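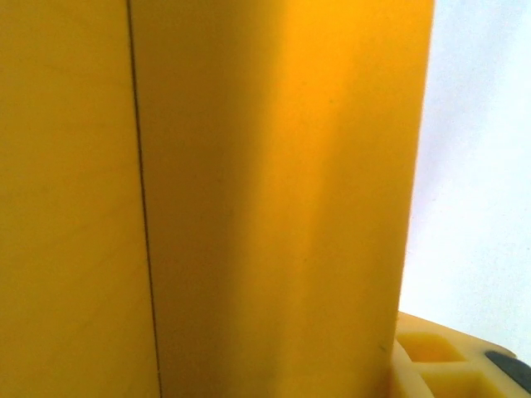 4.3 Wrist camera: close-range checks and working rules

This section applies to Grudora two-finger grippers fitted with the Flandent wrist camera. It covers the checks to be made before a cell is released for supervised picking, and the rules that apply while the camera is at close range to a part. Complete section 4.2 (camera mounting and cable routing) first.

Persons carrying out these steps must have read the site risk assessment for the cell. The assessment takes precedence over this manual wherever it sets a lower speed, a larger distance or a stricter access rule.

CAUTION: The wrist camera is not a safety device. Do not use its output to detect persons, to release a guard or to restart the arm after a protective stop.

4.3.1 Before you start

1. Set the mode selector to MANUAL REDUCED and remove the key. The person holding the key is the person in control of the arm for the rest of the procedure.
2. Check that the emergency stop on the pendant and the one on the cell frame both drop arm power. Reset each one separately.
3. Clean the camera window with a dry lint-free cloth. Do not use solvent on the window or on the finger pads.
4. Confirm that the tool load entered in the controller includes the camera and its bracket. The wrong load causes false collision stops and, in some poses, missed ones.
5. Open the Camera page on the pendant and select LIVE. The picture should refresh without visible delay when the wrist is jogged.

Note: If the Camera page shows code 222, the camera has power but no data link. Reseat the connector at the wrist flange. Do not reseat it with arm power on.

4.3.2 Setting the approach limit

The approach limit is the point on the tool axis at which the arm must slow to contact speed. It is set once for each part type and stored with the part program.

1. Place one part at the pick position. Use a production part. A machined dummy has a different finish and will give a different exposure.
2. Jog to 297 mm from the part along the tool axis, measured from the finger tips. Store this point as APPROACH.
3. Jog toward the part in steps of 6 mm. At each step, check the live picture for the outline of the part.
4. Stop when any outer edge of the part that the program uses for location leaves the picture. Back off by 2 steps.
5. Store this point as LIMIT. From here to contact, the program runs on stored position and force only.
6. Repeat from APPROACH with the part turned a quarter turn. If the two LIMIT values differ, keep the one farther from the part.

At close range a single plain surface can fill most of the picture. A seam or a fold in that surface may give a stronger line than the true edge of the part, and the edge finder will accept it if the search window allows. Restrict the search window so that such lines fall outside it, or switch the edge finder off below LIMIT. The second method is preferred for smooth parts with no print or marking.

CAUTION: Do not lower the edge threshold to recover a lost edge below LIMIT. The arm may accept a shadow as an edge and close on the wrong position.

4.3.3 Lighting and exposure

Exposure is to be locked before the part program is run. Automatic exposure is permitted only during set-up.

1. Move to APPROACH and select EXPOSURE / AUTO. Wait for the value to settle.
2. Move to LIMIT and read the value again.
3. Lock exposure at the LIMIT value. If the part cannot be located from APPROACH at this value, add light to the cell. Do not raise the gain.
4. With the exposure locked, check curved faces for bright areas and for dark bands that run along the curve. Shading of this kind is acceptable if no search window crosses it.
5. Check that pale items near the pick position can still be told apart from a white background. Trays and molded holders in light colors are the usual difficulty. Where the rim of a holder is lost, fit a darker panel behind it or exclude the holder from location.

Side lighting must be fixed to the cell structure. Lamps on movable stands are not allowed in a released cell.

4.3.4 Neighboring objects

Objects other than the part may appear at the margin of the picture. Each one must be dealt with before release.

- Fixed items, such as holders bolted to the table, are entered in the controller as keep-out volumes.
- Loose items are removed or clamped. A loose item may not be entered as a keep-out volume.
- Items that cannot be identified from the live picture are identified at the cell, with arm power off, before the arm moves closer.

Allow for finger opening when entering keep-out volumes. The fingers reach outside the camera view on both sides when fully open.

4.3.5 Release and records

Run the part program from APPROACH to contact in MANUAL REDUCED, with the enabling switch held. Any stop, missed edge or unexpected contact cancels the check, and 4.3.2 must be repeated.

Record the following on form Brison B-6:

- part type and program number
- APPROACH and LIMIT values
- locked exposure value
- keep-out volumes added or changed

Keep the form with the cell file. Cells supplied through Macapagal have a copy of the form in the door pocket of the control cabinet.

Repeat this section after any change of finger, bracket, lamp or part finish, and after any collision that required the wrist to be realigned. For wrist realignment, see section 7.2.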